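We picked plastic packaging for our September project, and wow, there's a lot of it! Our question was simple: which clear trays can the town of Vosport recycle? 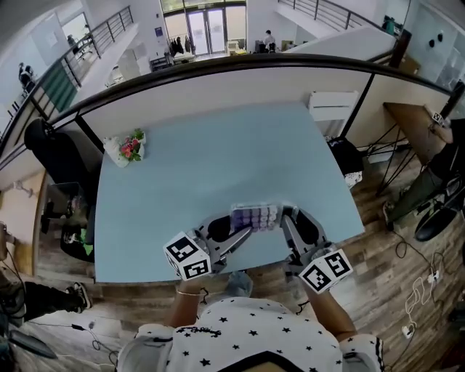

We sent out 400 surveys and got 105 back – better than we'd hoped. Most homes rinse their trays.
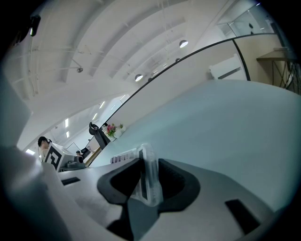 Lids caused the most arguments, and we loved reading those answers. 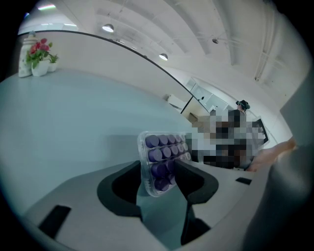 ## What next

We'd like to ask the same things in Anier.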